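How to Get Your Kitchen Ready Before Knee Surgery

By the Remodar Home Recovery page
26th July

I had my left knee replaced in September, and the best thing I did beforehand was spend a weekend on my kitchen. My surgeon's office gave me a good sheet on exercises and one skimpy line about "preparing the home," so I had to work out the rest myself. Let me save you some trouble!

Start with the floor. Walk your usual route from the bed to the fridge and pick up everything that slides, curls or sticks out. My hallway rug went into the closet (I loved that rug) and so did the dog's mat. If you're using a walker, take it along on the trip and see where it snags.
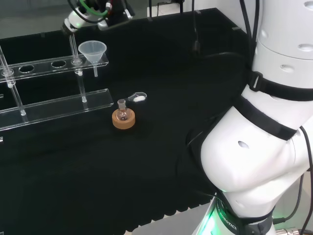
Clear funnel in a rack, black cloth underneath.

Next, move your everyday stuff to between hip and shoulder height. You won't want to bend down for a saucepan, and you really won't want to climb on anything. I kept out one pan, one bowl, my coffee things and 3 plates, and the rest stayed in the cupboards until I was steadier.

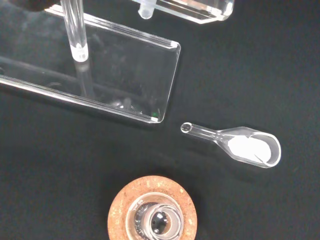
Drinking glasses gave me more grief than anything else in that kitchen. I'd set one down on my dark countertop, turn around with the walker, and lose sight of it completely. Clear pieces on a black surface, like the block and rod here, show up mostly as bright lines along their edges, and that's not much to go on when you're tired and sore. I switched to a bright yellow mug with a big handle and put a white dish towel under anything see-through.

Now carrying. You can't hold a plate and a walker at the same time, so get a walker tray or a bag that hangs on the front. Mine came from a little medical supply store in Foulkes. Soup goes in a travel mug with a screw lid, and sandwiches go in a box.

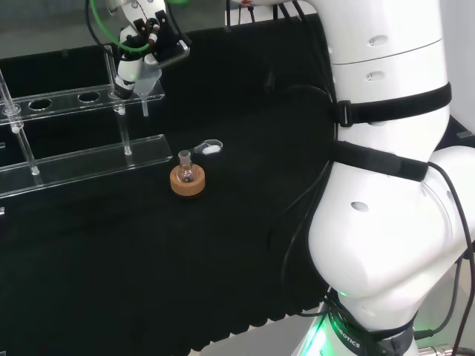 Small flask sitting in a cork ring, with a dish of white powder beside it.

Last, set up a sitting spot. I used a firm chair with arms, high enough that my knees stayed a little lower than my hips, and kept my phone, water and pill list within reach. Try getting up from it a few times before your surgery date. Mine was too low, and I ended up swapping it with one from the porch!

Ask your own physical therapist to look over your setup too, even if it's just from photos on your phone.

Contact | © Remodar | Back to top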